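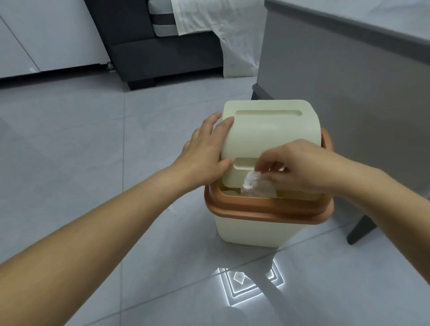
News > Workshop > Grippers

Gimer tries two grippers on household jobs

12th September. Gimer has started side by side tests of two grippers, one from Westeck and one from Jesent, on small jobs around a furnished room. First up, trash. Tissue into a swing-lid bin, one arm holding the flap open, the other pushing the tissue in.

Harder than it sounds, says Irja Kinnunen, who runs the trials. People do it by hand first, then both grippers get the same task. 23 tries each so far. Westeck got 15. Jesent's count not in yet, a controller fault ate most of Tuesday.

"The lid is the problem, not the tissue," Kinnunen said. "Press too light and it swings back on teh fingers."

Kojo Korletey is swapping the wrist camera before the next round. Full results due in December.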